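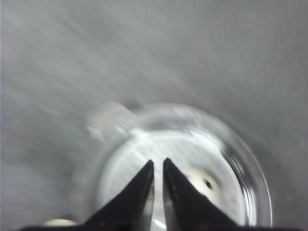
4.3 Picking from transparent vessels

The bin and tray tasks in Sections 4.1 and 4.2 place the target on an opaque surface with the whole approach in view. Neither condition holds when the target lies inside a glass. The wall bends light, the rim produces highlights that move with the wrist, and the fingers must pass down through an opening that leaves little room for sideways correction. We therefore ran a separate set of trials to compare the two controllers, Abdella and Jastbridge, on this task alone.

Both controllers drove the same arm and the same Skosier two-finger gripper. The fingers are black and taper to a point, which lets them enter a vessel at part opening but leaves a small contact area at the tip. Images came from the Arham wrist camera, mounted so that the fingers enter the view from its lower side. No external camera was used. The camera was calibrated once before the first trial and checked again whenever the gripper was removed.

Abdella is a position controller. It takes a target estimate from the wrist image, plans a straight descent, and closes the fingers when the planned depth is reached. The estimate is refreshed during the descent until the fingers reach the level of the rim, and is then held fixed. Jastbridge uses the same target estimate but adds a compliance term from the measured finger load. If a finger meets resistance before the planned depth, the wrist shifts away from the contact and the descent continues at reduced speed. The delay between image capture and motion command was 120 ms for both controllers, and we made no attempt to compensate for it.

Each trial began with one small item in the vessel. Tsehay Tsegaye set out the items for every trial and varied their position between the centre of the floor and the foot of the wall. Ibsa Weldu started the arm and recorded the outcome without being told which controller was active. A trial was scored as a success if the item was lifted clear of the rim and released at the drop point. Everything else was scored as a failure, including cases where the item was gripped and then lost on the way up. The order of the controllers was shuffled in blocks, so that slow changes in the room light would fall on both.

Of the 829 trials started, 597 ended in success and 222 in failure. The remaining ten were stopped by an arm fault before the fingers had reached the rim and are left out of the analysis. Jastbridge had the higher success rate, but the gap between the controllers depended strongly on where the item lay. For items near the centre of the floor the two performed alike, and most failures there came from a poor depth estimate. For items close to the wall, Abdella failed far more often.

Figure 5 shows a wrist view of the harder condition. The fingers are open over the interior of the glass, and the white rounded item lies close to the right inner wall with its left portion partly hidden by the right finger. This kind of overlap matters because the detector places its estimate at the centre of whatever region it can see. When the left part of an item is covered, the estimate moves to the right, towards the wall. Abdella then commits to a descent in which the right finger has too little space. Jastbridge receives the same biased estimate, but the finger load gives it a second source of information once contact is made.

The same figure shows the second difficulty. The rim forms a bright ring, and a streak of reflected light runs down the inner wall on the right, not far from the item. Against a pale vessel floor, a white item has low contrast and the streak can be as bright as the item itself. We found that the detector sometimes joined the two into a single region, which again moved the estimate outwards. Raising the detection threshold separated them in some trials and removed the item altogether in others. We kept one threshold throughout, chosen on the tray data from Section 4.2, so the results reported above are not tuned to glass.

Surface markings helped less than expected. The item in Figure 5 carries a small dark spot, and a feature of that kind remains visible when parts of the outline are hidden. Our detector works from region shape and makes little use of such marks. A tracker that followed a local feature through the descent might avoid the bias described above, provided that the feature was not itself covered by a finger. We did not test this.

Blur was a further source of error. At the default wrist speed the surface around the vessel was streaked in many of the images, as it is in Figure 5, and objects outside the glass lost their outlines. Blurred objects beside the rim were occasionally proposed as targets. Both controllers reject a proposal that falls outside the fitted rim, and this check removed nearly all of them, but it relies on a good rim fit. Where a pale object touched or overlapped the rim in the image, the fitted ellipse was sometimes drawn outwards to include it. Slowing the wrist during the last part of the approach reduced the problem at the cost of longer trials. We used the slower setting for neither controller in the main comparison.

The failure records suggest that the two controllers fail in different ways. Under Abdella, the typical failure was early contact between a finger and the wall, after which the vessel slid and the fixed estimate was no longer valid. Under Jastbridge, the vessel moved less, but the sideways shift sometimes carried the fingertips past the edge of the item, and the fingers closed on nothing. A few failures under both controllers were due to the finger shape. The pointed tips met the item above its widest part and pushed it down or out to one side as they closed. A wider pad would give a more secure hold – but it would also leave less room inside the rim, and we expect the gain at the centre to be offset by a loss at the wall.

Two limits should be kept in mind. All trials used rounded items, and flat or long ones may favour a different approach angle. The vessel also stood free on the work surface, so that any push against the wall could move it. Fixing the vessel in place would probably narrow the gap between the controllers, since much of the advantage of Jastbridge came from disturbing the glass less. Section 4.4 repeats the comparison with the vessel clamped and the wrist speed unchanged.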